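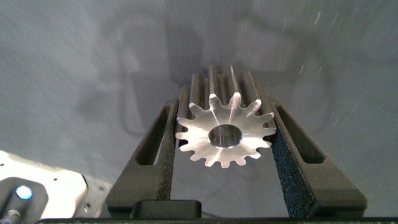
Bohumila reckons the pads are the first thing to look at before anyone spends money on the grip kit, and I'd like a second opinion from people who've lived with one.

So, my situation. We're a small gearbox repair shop and I've been offered the Flurner two-finger kit on trial until December. It's 280 for the fingers and pads, or 711 with the set-up visit from Kaewkla thrown in. The job is dull – pick up a spur gear, turn it, put it in a tray – and I do it by hand every Tuesday until my wrists ache. Has anyone used the kit on toothed parts? Does it hold them straight, and do the pads get chewed up? And is the visit worth paying for?

Oliwia Jakubowski

Posted 16:54

Bohumila Kolář

Me again! I've had the same fingers for two winters now and I like them a lot, but go in with your eyes open. They're happiest when the gear is standing up or sitting in some sort of nest. If the part is lying flat on the table you've got very little edge to get hold of, and mine used to nudge it along before it closed.
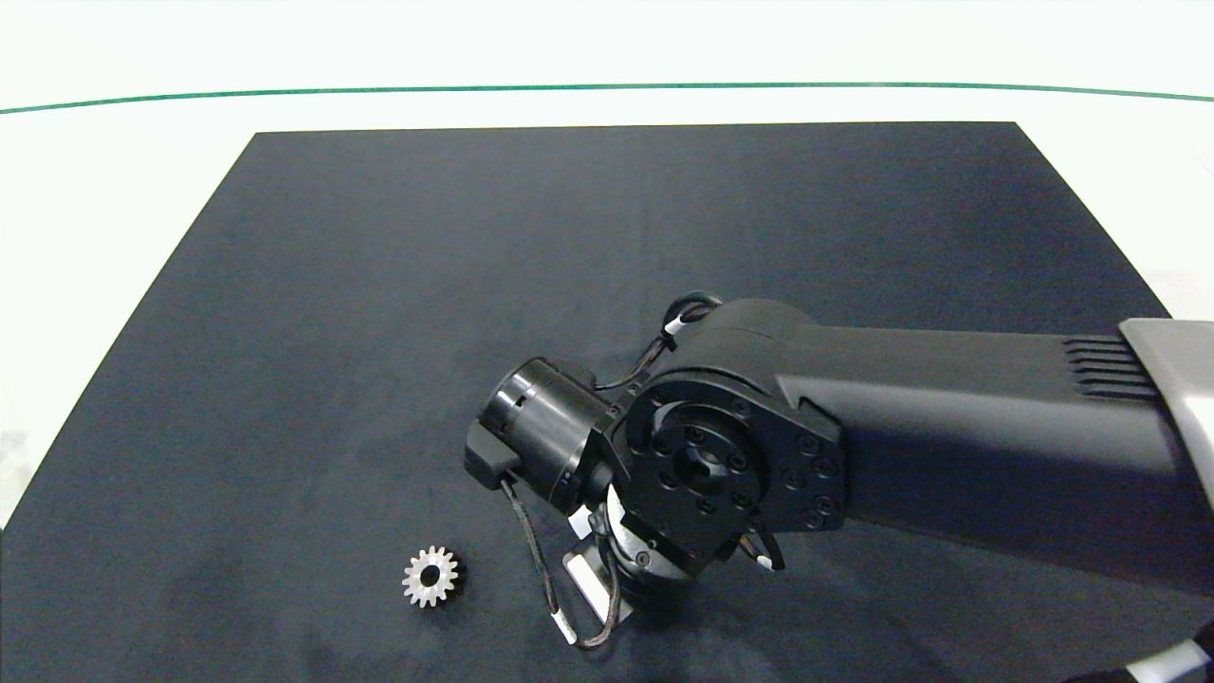
I ended up lowering my approach height a touch and slowing the last bit right down, and that sorted most of it. Do put something with a bit of give under the work as well (I use an old felt offcut). Pads wear, yes. I change mine when they start looking shiny, and a spare set costs me 16. Wipe the oil off your gears first or you'll be buying more than you'd like.

As for the visit, I paid for it and I'd pay again, mainly for the cable routing. I'd have made a right mess of that on my own – all the loops have to be long enough for the wrist to turn, and I'm a zip-tie-everything-tight sort of person.

Cilla

never used the flurner one, we've got a Gronness and it's fine. bit noisy

Oliwia Jakubowski

Thanks both. Bohumila, was the slower approach something you could change yourself, or did you have to ring Kaewkla for it? I'm leaning towards taking the visit, but if it's only cables I might have a go myself first.

Bohumila Kolář

Changed it myself, it's on the second settings page. Write the old numbers down before you touch anything!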